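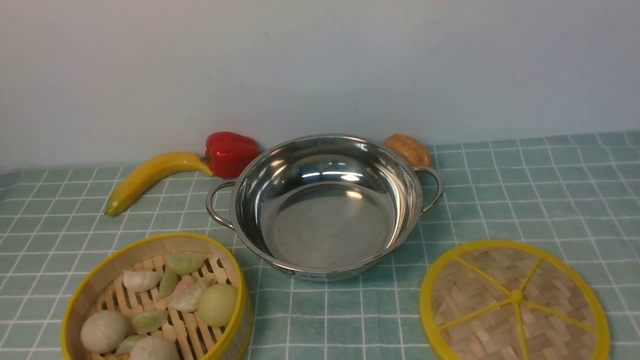
**Figura 1.** Mesa de trabajo con la olla de acero inoxidable, la vaporera de bambú, su tapa y los alimentos de juguete.

## 3. Montaje experimental y protocolo de preparación

El manipulador Dumamance se construyó íntegramente en un taller compartido, con herramienta de uso común y sin acceso a mecanizado de precisión. Esta condición determinó buena parte de las decisiones descritas en la presente sección, desde la elección de los actuadores hasta el acondicionamiento de la superficie de trabajo. La mesa se cubre con un mantel a cuadros de color verde menta cuyas líneas blancas sirven de referencia visual para reponer los objetos entre un ensayo y el siguiente. La olla ocupa el centro y queda flanqueada por la vaporera, a la izquierda, y por su tapa, a la derecha (figura 1). Los tres artículos situados junto a la pared, un plátano, un pimiento rojo y una patata, actúan como distractores en las tareas que afectan únicamente al contenido de la vaporera.

### 3.1. Estructura y actuadores

La estructura consta de una columna fija y dos brazos de seis grados de libertad. Los eslabones se fabricaron por impresión tridimensional en PETG, salvo los dos primeros de cada brazo, que se cortaron en perfil de aluminio tras observarse una flexión excesiva en la primera versión. El coste total de los materiales ascendió a 1423 euros, de los cuales 691 correspondieron a los servomotores. No se incluyen en esta cifra las piezas descartadas ni las horas de uso de la impresora, que el taller contabiliza por separado.

Cada brazo termina en una pinza de dos dedos paralelos recubiertos de silicona. El recubrimiento se vertió en moldes impresos y se sustituyó en dos ocasiones durante la campaña de diciembre, al detectarse desprendimientos en el borde distal. La segunda formulación, de menor dureza, mejoró el agarre de las piezas redondeadas, si bien aumentó el desgaste al sujetar las asas de alambre de la olla. Se optó por conservarla en ambos brazos para mantener la simetría del sistema.

La electrónica de control se aloja en una caja ventilada bajo el tablero. Los servomotores comparten un bus serie por brazo, y la alimentación se distribuye mediante dos fuentes independientes con parada de emergencia común. El programa de control, denominado Osmont, ejecuta el lazo de posición a 30 Hz y registra en el mismo ciclo las posiciones articulares, las consignas y las imágenes de la cámara instalada en la cabeza.

### 3.2. Selección de los objetos

Los objetos se seleccionaron con arreglo a su disponibilidad en el comercio minorista y a la variedad de problemas de agarre que plantean. El empleo de alimentos de juguete evita la degradación del material entre sesiones y permite repetir una misma tarea sin alterar la masa ni la geometría de las piezas. El surtido de la vaporera combina empanadillas y bollos redondos en tonos blancos y verdes, de modo que la política de control no puede apoyarse en un contraste cromático acusado para separar unas piezas de otras.

La olla introduce una dificultad distinta. Su interior pulido produce reflejos intensos cerca de la parte superior de la pared, y en los ensayos preliminares estos reflejos se confundían con piezas de color claro. Se consideró la posibilidad de matizar la superficie con un recubrimiento en aerosol, solución que se descartó por alejar el montaje de las condiciones de una cocina doméstica. En su lugar, se amplió el conjunto de entrenamiento con configuraciones en las que la olla permanece vacía.

La tapa de bambú trenzado resultó ser el objeto de manipulación más exigente. Apoyada en plano sobre el mantel, ofrece un canto de poca altura, y la pinza debe aproximarse con una inclinación reducida para no arrastrar el tejido. Se ensayaron dos estrategias, el agarre por el borde y el empuje previo hacia el brazo contrario; los resultados de ambas se comparan en la sección 5.

### 3.3. Protocolo de preparación

Antes de cada ensayo, el operador restituye la disposición inicial tomando como guía la cuadrícula del mantel. La franja situada delante de la olla, entre la vaporera y la tapa, se mantiene despejada, dado que constituye la zona de transferencia entre ambos brazos. La posición de los distractores se modifica entre bloques de ensayos, pero no dentro de un mismo bloque.

Se definieron tres tareas: trasladar una pieza de la vaporera a la olla, colocar la tapa sobre la vaporera y desplazar la olla por sus dos asas. Un ensayo se considera válido cuando se completa sin intervención humana dentro de 4000 ciclos de control. Los ensayos interrumpidos por la parada de emergencia se conservan en el registro, con la correspondiente anotación, y se excluyen del cálculo de la tasa de éxito.

La calibración de la cámara respecto de la base se repite al comienzo de cada sesión con un tablero impreso. El procedimiento se adaptó del utilizado en el banco Abernathy, desarrollado con anterioridad en el mismo taller, y se simplificó para que pudiera realizarlo una sola persona. Las variaciones de iluminación no se corrigen de forma activa; la pared lisa de color blanquecino proporciona un fondo uniforme, aunque las sombras proyectadas sobre ella cambian con la hora del día y figuran entre las fuentes de error analizadas en la sección 6.

Los planos, la lista de materiales y los archivos de impresión se depositaron en el repositorio Zallden, en la versión de 15 de junio de 2026. Las modificaciones posteriores del soporte de la muñeca no afectan a los datos presentados en este trabajo.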